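**From the hallway, November 2018**

I have been thinking about entryways a lot lately, mostly because ours finally stopped driving me up the wall! When we moved into the Giraldo Street house in June, the front hall was the one spot I didn't plan for. I had lists for the kitchen, I had paint chips for the bedroom (so many paint chips), and then one rainy evening all of us came home at once and there was nowhere to put a single thing.

So I asked you all last month what you do with coats and umbrellas in a small hall, and wow, you had opinions. I got 80 replies! I read every one of them, a few out loud at dinner, which my family put up with very nicely.

The big split was hooks versus stands. The hook people say a stand tips over the minute one side gets heavier than the other, and they're right, ours did it twice before I learned to hang the winter coats across from each other. The stand people say they rent, or their walls are plaster, and they don't want to drill. I'm in the plaster camp. Our house is old and every nail I put in brings down a little pile of dust and a lot of regret.

Nidia Echeverri wrote in from her place above the Jemari bakery with my favorite tip of the bunch. She clears the whole rack on the first of the month and only puts back what got worn in the last 30 days. Everything else goes in the bedroom closet. I tried it and found three jackets I'd forgotten I owned, plus a scarf that belongs to my sister (sorry, Paula, it's coming back to you).

A few more things that came up over and over: keep a chair near the door if you can possibly fit one, even an ugly one, for boots and for bags you'll be taking right back out. Put kids' things low. And go through your umbrellas! I had four, and two of them wouldn't stay open. I paid $10 for a plain one at Hosex and it has been through a real storm already. 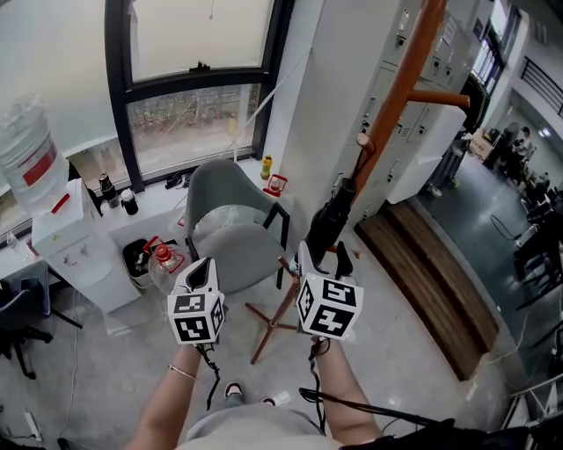
Can you hang a wet umbrella on the same rack as the coats?

You can, but shake it out first, open it for an hour in the tub or on the porch, and give it an arm of its own so it doesn't drip down somebody's sleeve. Put a boot tray or an old towel underneath if your floor is wood. Ours is, and I have the water spots to prove it.

Next month I want to talk about mittens and where the second one goes. If you've got a system, write to me at the usual address, P.O. Box 1176, or drop a note in the basket at Drirasska next time you're in for coffee. I pick them up on my way home and I do love getting the paper ones.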